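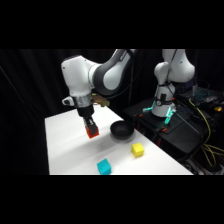

Robot learns to ask before it grabs

A research group in Fluststead has spent most of a year teaching a robot arm to pick up a block, a skill many people master before they can talk. The arm already knew how, more or less. What the group wanted was for it to notice when it was about to get it wrong.

The method, called Trarex, was presented to colleagues on Monday by Ans Lambrechts and Jelle Groen of the Sornik lab. Most systems of this kind are trained by showing the robot a large pile of successful attempts and hoping it picks up the general idea. Trarex adds a second, much smaller pile made up of moments when a person stepped in and took over. The robot learns from the corrections, and it also learns what the seconds leading up to a correction tend to look like. When things start to resemble those seconds, it slows down and requests help.

The test tasks were modest: lift the cube of a given color, put it in a small pan, put one cube next to another. The training set held 238 demonstrations, which is small for the field and felt large to the people who recorded them. "By the end I was dreaming in cubes," said Groen.

On top of that came 30 corrections. According to Lambrechts, those did most of the work. Trained on demonstrations alone, the arm would close its gripper on thin air and carry the result carefully to the pan, apparently satisfied. With the corrections added, it usually paused over a bad approach and tried again from a different angle, and failing that, it stopped and waited for a human.

It sometimes waits for a human when there is nothing wrong at all. In one series of 6 trials the arm asked for help in 2 of them with the cube already held securely. The authors file this under "conservative behavior" in their write-up. Around the lab it is known as phoning home.

The group also admits that the method leans heavily on who is doing the correcting. Lambrechts tends to step in early and Groen tends to let things play out, and the robot trained on his corrections is noticeably braver and drops more cubes. Pooling the two gave the best results, although the paper stops short of recommending that every lab hire one nervous person and one calm one.

Next up are objects that aren't cubes. Wouters, a maker of packing equipment, has offered the group a crate of its more awkward parts to practice on. Groen said they would start with the ones that don't roll.

Related items
Sornik lab opens its doors to high school classes in January
Why folding a towel is still hard
Wouters to test new sorting line in Fluststead

Contact the news desk | Copyright Fluststead Research News | Back to top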